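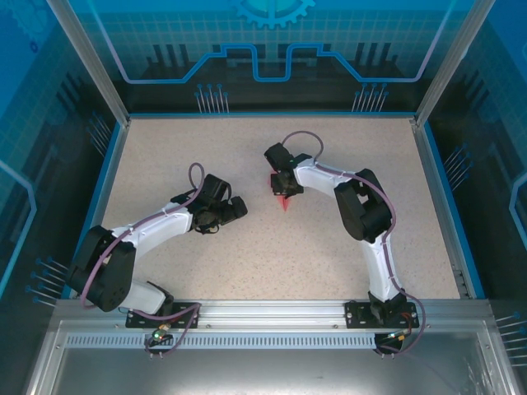 Slide 1. Morning everyone, thanks for coming to the early slot! I want to talk for a bit about the examples we feed our learning system, where they come from and why I've grown so fond of the dull part of the job. The project is called Jultora and it lives in the Hartley building, second door past the lifts. Two arms side by side on one rail, a speckled table top, blue walls, and whatever we've asked them to pick up. With this one it's the small red piece under the right-hand gripper. One piece on a bare stretch of table, and I could talk about it for an hour. (I won't. Twenty minutes, promise.)

Slide 2. What counts as an example. One go at the task from start to finish, with every joint position and the camera pictures saved together. A person guides the arms, the arms do the thing, we press save. When I started in January I thought we'd need a few dozen. Pause for laugh.

Slide 3. The numbers. We recorded 1,993 goes. After checking we kept 1,247. People always wince at that gap, and I love it, because going through the rejects taught us more about the task than anything else we did. Some were plain mistakes, like pressing save too late. Quite a lot were fine to look at but the person had stopped halfway to think, and the system learns the thinking pause as if it were part of the move. You end up with an arm that hovers. Do the hovering hand here, it worked well at the Flikaris meet-up.

Slide 4. Moving things about. If the piece starts in the same place each time, the system learns the place and ignores the piece. So we shift it before every go, turn it round, put it close to the walls, put it where only one arm can reach comfortably. Same goes for the arms' starting pose. We now use a little program, Clenilus, that picks the next starting spot for us, because people are terrible at being random. I kept putting it near the middle!

Slide 5. Both arms. Handing over from one gripper to the other is where it gets really fun. Two people guiding, one arm each, was a mess. One person guiding both took nearly 2 weeks to get good at, and the examples are so much smoother. Play the clip twice, second time slowly.

Slide 6. What I'd do again. Check examples the same day, while you still remember what went wrong. Write a note for every reject, even if it's three words. Swap the person guiding often, tired hands show up in the data.

Slide 7. Questions. If someone asks about soft objects: we've only just begun, come and find me at the break, I've got loads to say about socks.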